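Help wanted at the frame shop – part-time framer's assistant, starting in August

Hi! I'm Teodora, and I run Nirnside, the little frame shop with the yellow door, two doors up from the bakery. We're looking for one more pair of hands, and I'd much prefer to find somebody who reads this and thinks "oh, that sounds like me" than somebody who has the perfect résumé. So I'm going to go on a bit about what the job is.

We frame things. Mostly prints and posters, plus kids' drawings, diplomas, the odd football shirt, and once a wedding menu with gravy on it (we kept the gravy). Last year we did 592 jobs, and I would like to do more this year without anyone missing lunch. Right now it's me, Wing-yan Kan on the mat cutter, and Bujar Matić, who builds the frames in the back and picks the radio station. You'd be working mainly with Wing-yan and me at the fitting table.

Fitting is where everything comes together. The mat is cut, the frame is joined, the clear sheet comes out of the rack, and somebody has to get it all into one tidy sandwich with no hair, no lint and no thumbprint in it. You lay the print down, you check it's straight, you bring the sheet over it at an angle and let it down slowly. Then you look at it under the lights from every side, find a speck, say a word, and lift it up again. I love it. Some people try it for a morning and can't stand it, and I'd rather you knew that before you apply!

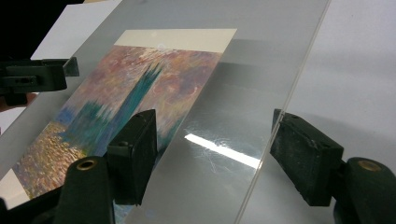
A lot of our walk-in work is art reproductions. People come home from a museum with a tube under their arm, or they've had the same Impressionist poster since college and finally have a wall for it. They want to know if the plain border should show or be hidden behind a mat, and whether they'll be looking at their own lamp every evening instead of the picture. You'll learn to talk them through all that. Glare is the big one, so we keep samples on the counter and walk people over to the window with them. You don't need to know your painters, but you should be happy to spend ten minutes with a stranger deciding between two creams that look the same to everyone else on the street.

What you'd be doing, most days:

Cleaning and checking clear sheets, both sides, and setting aside any that are too scuffed to use
Fitting prints, backing them, taping and wiring
Wrapping finished work and calling customers to pick up
Helping at the counter when there's a line
Putting the offcuts back where they belong (please, please)

What I'm hoping for:

Steady hands and a bit of patience. You should be able to carry a big sheet through a doorway without a crisis. Being able to read a tape measure matters more to me than a degree, and sixteenths of an inch should hold no terror for you. Experience in framing would be lovely but I've trained people from scratch before. Priit Jankauskaitė came to us from a sandwich counter, stayed four years, and now does mounting for Matatent across town. If you've sewn, built models, hung wallpaper or iced cakes, put that in your message, it counts.

It's standing work for most of the shift. Our stairs to the storeroom are steep and there's no elevator, but the fitting table, the counter and the restroom are all on the ground floor, and we can arrange things so you never have to go up. Just tell me.

Hours and pay: three shifts a week, 10 a.m. to 4 p.m., with a fourth in the busy stretch before the holidays if you want it. Pay is $600 a week before taxes for the three shifts, and the first two weeks are paid training at the same rate. You also get your own framing at cost – Wing-yan has run out of walls.

To apply, come by with a note or drop it through the door at 97 Ullusthorpe Road. Tell me a little about yourself, when you can work, and one thing you've made or mended that you were pleased with. A photo of it is welcome but not required. No cover letter in the formal style, I won't get through it.

If I think we might suit each other, I'll ask you in for a paid trial morning. You'll fit one small print with me next to you, and we'll have coffee after. I'm hoping to have someone settled in by the end of August, so sooner is better. If the shop's closed when you come past, Traian Marinescu at the bakery will take your envelope and probably sell you a roll.

Teodora Golob
Nirnside Framing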